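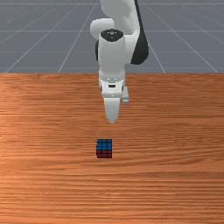 4. Preparing your manuscript for upload

Skorner accepts one file per book. Writers tend to own nine, all called FINAL. Pick one before you begin.

4.1 Open your manuscript and save a fresh copy under the book's title.

4.2 Remove all tabs and double returns. If you centred your chapter headings with the space bar, set aside an evening.

4.3 Apply the Chapter style to every chapter heading. Skorner builds the contents page from these and from nothing else.

4.4 Choose File > Check. Errors are listed by line. A first novel tested on version 5 produced 1391 of them, nearly all curly quotes facing the wrong way.

4.5 Correct the errors and run the check again. Repeat until the list is empty or you have made your peace with it - the upload will go through with up to 20 warnings.

Note: Scene breaks must be a single centred asterisk. Your little row of swans will not survive.

4.6 Add the front matter: title page, copyright page, dedication. Dedications longer than 18 lines are moved to the back, where your relatives can still find them.

Caution: Once you press Publish, the price and title are locked until the shop has finished its review. Check the spelling of your own name. Nassoro Kashindye, who wrote the first edition of this guide, appeared on its cover as Nassor.

4.7 Press Publish. Do not press it twice.

For covers, see section 5.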